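About Tilthorpe Home Sorting

Tilthorpe Home Sorting clears, sorts and packs the contents of rooms. Our customers are mostly households that are moving, families emptying a relative's house, and people who have let one bedroom or closet get away from them. We work in occupied homes, usually with the owner present for at least part of the day.

The business started as a moving crew called Cloltaso. Over time more of the calls came from people who had no moving date and only wanted the job that comes before the truck: going through drawers, emptying shelves, deciding what stays. We sold the truck and kept the sorting. The name changed with the work. Some older customers still write checks to Cloltaso, and the bank still takes them.

What we do

A standard visit is for 2 people and covers one room. We bring boxes, tape, labels, bags and dust sheets. You don't need to buy anything or tidy up first. Please leave the room as it is, including whatever is on the floor.

At the end of the visit, everything that was in the room is either back in its place, in a labeled box, in a donation bag or in the trash. We don't leave piles. If there are things you couldn't decide about, they go into a box marked "Later" with the month on it, and we leave the box where you tell us to.

We also unpack. This is a separate service and is booked by the half day. Most people use it for the kitchen and one bedroom and do the rest themselves.

We don't move pianos, safes or aquariums. We don't handle paint, fuel or medicine. We don't appraise anything. If something looks like it may be worth money, we set it aside and tell you.

How a room gets done

We start with the bed. In most bedrooms it is the largest clear surface, or it can be made into one in a few minutes. Loose things are brought to it from the floor, the shelves and the tops of the furniture, and they are sorted there. Working at that height is easier on the back than working on the carpet, and the owner can stand at the side and see everything.

Furniture that isn't being worked on gets covered. Drawers are emptied one at a time and each one is finished before the next is opened. Electronics stay where they are until the end, and cords are tied and labeled with the name of the thing they belong to.

Small items take the most time. A wardrobe full of coats can be done in an hour. The top of one dresser can take as long.
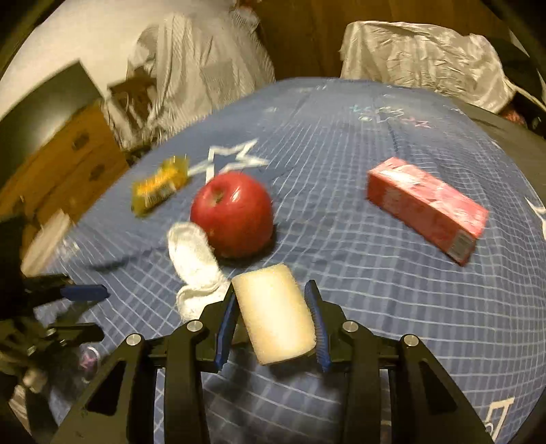
Sorting small things on a bed is slow because so few of them belong together. Food has to go to the kitchen, cleaning supplies to a bucket or under a sink, cloth items to the laundry or a drawer. On this blue sheet with the white stars there is a red apple, a yellow snack bar, a sponge and a crumpled white cloth, and that is four decisions before anyone gets to the pink box on the right. Our rule is that food is taken out of a bedroom first. Sponges and cloths are never packed with it, and any cloth is opened out and checked for small objects before it goes in a bag. Boxes are opened and checked too, even if the label seems clear.

Where we work

Our office and storage are on Vandenberghe Street, behind the tile store. The office is small and there isn't much to see, but you can pick up boxes there or drop off ones you have finished with. We reuse boxes until the corners go.

We travel up to 36 miles from the office at no extra charge. Past that we add a travel fee, which will be in your quote. The Andosach neighborhood and the streets by the reservoir are inside the limit. Parking permits are needed on some blocks in Andosach, so please tell us when you book.

Storage

We can hold labeled boxes for up to 60 days. After that we ask you to collect them or move them to a regular storage company. Boxes are kept on shelves, off the floor, and we don't open them once they are taped. Food, plants and anything with a battery inside can't be stored.

Prices and booking

Quotes are free and are done by phone or from a short visit. We ask which room it is, how many closets it has, whether there are stairs, and whether anyone will be sleeping in it that night. If someone will, we plan the day so the bed is cleared and made up before we leave.

May and the summer months fill up first. If your dates are fixed, call early. To change a booking, please let us know 2 days ahead.

This page was last updated Tue 23 June.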